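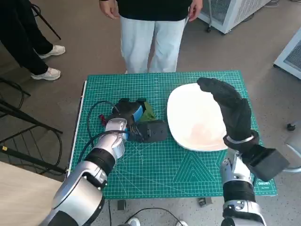 Teleoperated demonstration

Teleoperated demonstration is a way of showing a robot a task by having a person drive its arms from a distance. The movements of the arms, the state of the hands or grippers and the pictures from the cameras are stored together, and the stored runs are later used to train a control program. It belongs to the wider field of learning from demonstration, which also includes kinesthetic teaching, where the person takes hold of the arm and moves it directly.

A single stored run is usually called an episode. It starts with the arms in a rest position and ends when the task is done or the operator stops it.

Contents
1 Equipment
2 Control by headset
3 Guiding by hand
4 Recording
5 Known problems
6 See also

Equipment

Most tabletop set-ups have two arms fixed on the same side of a work surface. The arms need not carry the same tool. A jaw gripper holds small or flat things firmly and is simple to control, as it has little more to do than open and close. A five-fingered hand can take up more shapes, but each finger has to be matched in some way to the fingers of the operator. Gloves are often put over robotic hands to improve grip and to protect the joints.

The work surface is commonly covered with a cutting mat. The printed grid lets objects be put back in the same place between episodes, or moved by a known distance when the task calls for variety. Plates, bowls, cloths and imitation food are frequent choices of object.

Cameras are placed at the head of the robot, at the wrists, or both. A head camera shows the whole work surface. A wrist camera turns with the hand, so its picture may be sideways or upside down for much of an episode, and it often takes in the room and the people in it as well as the table.
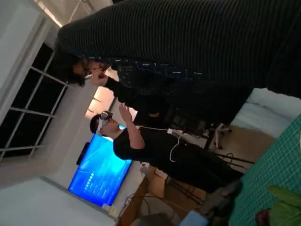
Control by headset

In headset control the operator wears a virtual-reality headset and moves the hands in the air. The position of each hand is worked out by cameras in the headset or by handheld controllers, and is then turned into a target for the matching arm. The headset may be joined to a computer by a cable or work without one.

The operator may stand beside the robot or in another room. Standing close makes it easier to judge the state of the objects between episodes. A second person is often present to reset the table and to reach the stop button.

The Hakix software, first released by Tronari on 28 Oct 2022, treats the two arms separately, so that one can be held still while the other is moved. A later version, issued in June, added a scale setting. With this the arm travels a shorter distance than the hand of the operator, which helps with fine work.

Guiding by hand

Where an arm is light enough, or its motors can be made to give way, it can be pushed through the task by hand. The operator feels contact with the object directly and needs little training. The drawback is that the operator's own hands and sleeves appear in the camera pictures. The Michalík frame avoids this by using a second, smaller pair of arms as handles, with the working arms copying them.

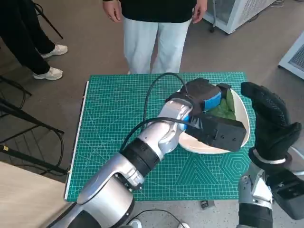 Jaw gripper with blue pads on a green leafy object in a shallow white bowl. Right: five-fingered hand.

Recording

Practice differs on how many episodes are needed. The Prarkell tabletop set holds almost 100 episodes for each of its 4 tasks, all of them recorded with both arms. Episodes in which an object is dropped are sometimes kept and marked, so that the program can be shown how to recover.

Known problems

Delay between the hand and the arm makes operators slow down or overshoot. Depth is hard to judge in a headset when the view comes from one camera. Thin and soft things, such as leaves and cloth, may be hidden by the gripper at the moment of contact.

See also

Kinesthetic teaching
Imitation learning
Remote manipulator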